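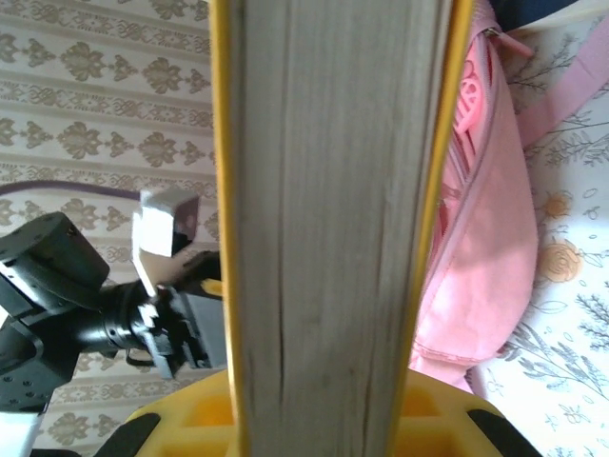 A thick book with a yellow cover, seen edge-on.

I read gossip about famous weddings, okay? But when the Storkent site ran 20 stories on who Bríd Lenihan's cousin married, I got grumpy. The cousin isn't in politics — she teaches piano in Virkley!

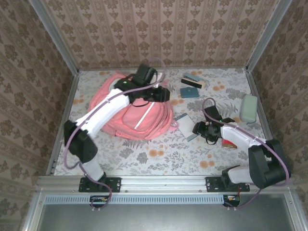 Who gets to be news?

Lenihan ran for office and lost by 3139 votes, so sure, ask her anything. Her relatives never signed up for it.
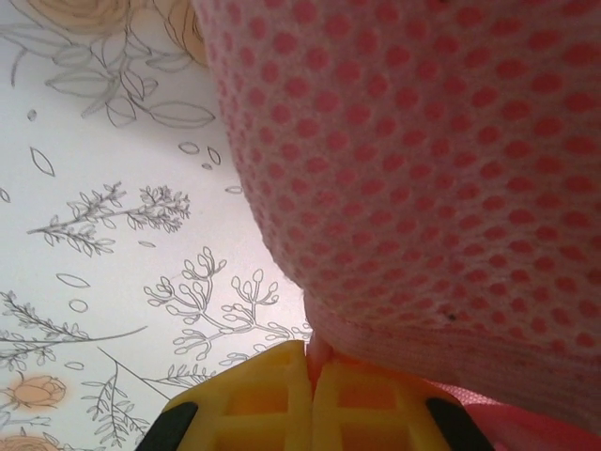
Pink mesh fabric with a ribbed band.

My old editor, Bhupendra Mittal, made us call the family before we printed a relative's name. We hated it (so many awkward calls), and we dropped maybe half 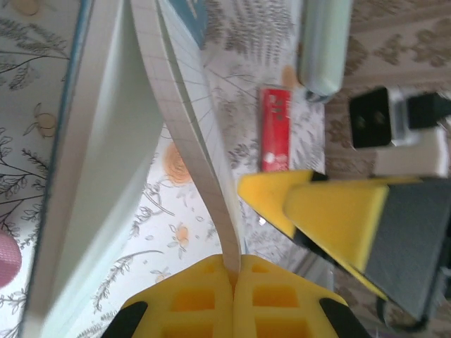 of those names once we'd hung up. I'd love to see Storkent try it for a month.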